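Diário, 11 de janeiro de 2023

Acordei antes das seis com o barulho da chuva na caleira. Dormi mal. Ontem à noite fiquei a fazer contas à mesa da cozinha até tarde e deitei-me com elas na cabeça.

A carta da Dorna chegou na segunda-feira e só hoje a li do princípio ao fim. O acerto da água é de 2.192 metros cúbicos acumulados na leitura, e a leitura anterior deles não bate certo com a que tenho anotada no caderno. Telefonei às nove. Estive em espera o tempo suficiente para lavar a loiça do pequeno-almoço e pôr feijão de molho. Pediram-me que enviasse uma fotografia do contador e que esperasse por resposta em fevereiro. Enviei a fotografia antes do almoço. Fiquei sem número de processo, devia ter pedido.

A chuva parou por volta das dez e fui ver o terreno. O muro do fundo cedeu mais um bocado, do lado do tanque. A terra está encharcada e não vale a pena mexer-lhe antes de secar. As couves aguentaram-se. As favas estão deitadas, mas já as vi pior em anos anteriores e levantaram-se sozinhas. Apanhei dois limões e um ramo de salsa.
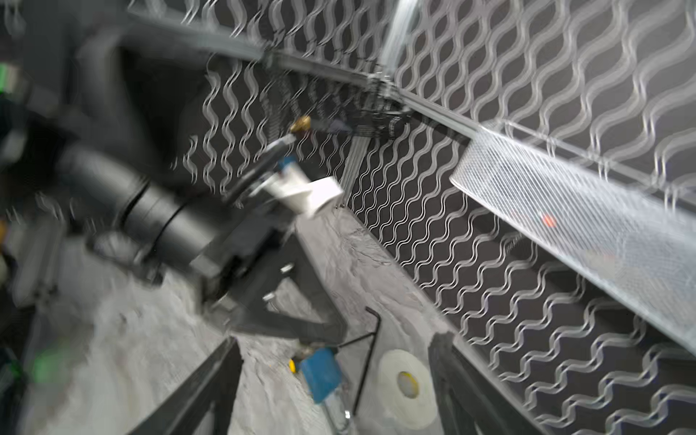
Segundo a vizinha de cima, o muro não chega ao fim do inverno se não se abrir uma saída para a água por trás, e pedra nova em cima de terra mole é dinheiro deitado fora. Disse-me isto por cima da vedação, com o guarda-chuva ainda aberto. Falou também de um cano furado que o irmão enterrou atrás do muro dele, com brita à volta, e que nunca mais deu problemas. Tomei nota. Acho que tem razão quanto à água. Quanto a ser o trabalho de uma manhã, duvido.

De tarde fui à Rizk pedir preço para a brita e para o tubo. Deram-me 2.744 no total, com transporte e mão de obra, mais do que eu contava gastar este ano. Sem mão de obra fica bastante menos, mas tinha de ser eu a abrir a vala, e as costas já não estão para isso. Perguntei se o preço se mantinha até ao mês que vem e disseram que sim, desde que o gasóleo não suba. Não assinei nada. Na volta parei para comprar pão e pilhas para o rádio.

O rádio continua com ruído. Mudei as pilhas e ficou igual, portanto é da antena ou é do próprio aparelho. Ouvi as notícias assim mesmo.

Jantei o feijão com couve e um resto de chouriço. Ficou salgado. Escrevi duas cartas que andava a adiar desde o Natal, uma para o seguro e outra para a minha prima, a agradecer os marmelos. A do seguro saiu comprida demais e vou ter de a passar a limpo. Preciso de selos.

Voltei às contas. Se a Dorna corrigir a leitura, há folga para o muro na primavera. Se não corrigir, o muro espera e ponho só umas tábuas a segurar a parte que está a ceder. Há tábuas no anexo, tenho de ver se não apodreceram.
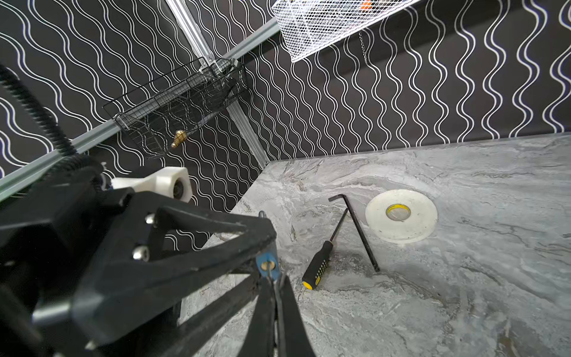
Para amanhã

Comprar selos. Ligar outra vez para a Dorna e pedir o número do processo. Ver as tábuas do anexo e medir a parte do muro que caiu. Tirar a roupa do estendal interior, que já deve estar seca. Cortar os ramos da nespeira que estão a bater no telhado, se não chover.

2 comentários · 6 partilhas

© 2023 · Contacto · Voltar ao topo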